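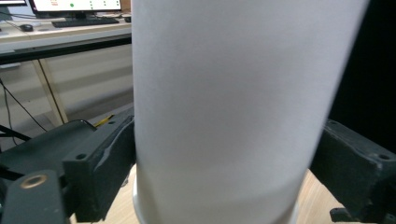 White cylinder, close up.

Home Products Drives Support Contact

Pletden 800 Encrypted Portable Drive

The Pletden 800 is a portable solid-state drive with a keypad on the front. Everything saved to it is encrypted by a chip inside the case, and the drive stays locked until the right PIN is entered. No software has to be installed on the computer, so it works the same way on a laptop, a desktop or any other machine with a USB port that can supply enough power.

The drive holds 800 GB. It weighs 82 grams without the cable and fits in a shirt pocket. There is no battery to charge. The keypad takes its power from the computer, so plug the drive in first and then type the PIN.

How the lock works

The PIN can be up to 12 digits long. The shortest allowed is seven. Runs such as 1234567 and repeated single digits are refused during setup.

Two PINs can be stored, one for the user and one for an administrator. The administrator PIN can unlock the drive and set a new user PIN, which helps when a drive passes from one employee to another. The user PIN can't change any of the administrator settings.

The drive locks itself when it is unplugged or when the computer shuts down. It can also be set to lock after a period without use. The timer is off when the drive ships – turn it on from the keypad by following page 2 of the setup sheet.

After 12 wrong PINs in a row the drive erases its encryption key. The files can't be read after that, by the owner or by us. The drive itself can be set up again and used as new. Keep a second copy of anything you can't afford to lose. 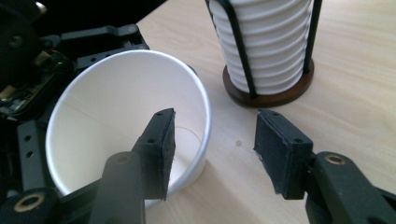
Can Pletden recover my files if I forget the PIN?
We don't hold a copy of any PIN or key, so there is no way for us to open a locked drive. If an administrator PIN was set, use it to unlock the drive and choose a new user PIN.

Specifications

Capacity: 800 GB
Encryption: AES 256-bit, in hardware
Connection: USB-C
Weight: 82 g
PIN length: 7 to 12 digits
Warranty: 2 years

In the box

Drive, USB-C cable, USB-A adapter, printed setup sheet. The Tratley sleeve is sold separately and also fits the older Prullia drive.

Notes before ordering

The drive ships formatted as exFAT. It can be reformatted once it is unlocked, and this doesn't change the PIN. Some phones don't supply enough power to run it – use a powered hub with those.

Prullia owners can't move a PIN across to the 800. Unlock the old drive, copy the files over and then reset the old one before giving it away. Both drives can be connected to the same computer while you copy.

Orders placed before 2 p.m. leave the warehouse the same day, except on Wednesday, when the cutoff is noon. Returns are accepted if the drive has been reset and the cable and adapter are included.

Last updated: March

Contact Pletden | Copyright Pletden. All rights reserved. | Back to top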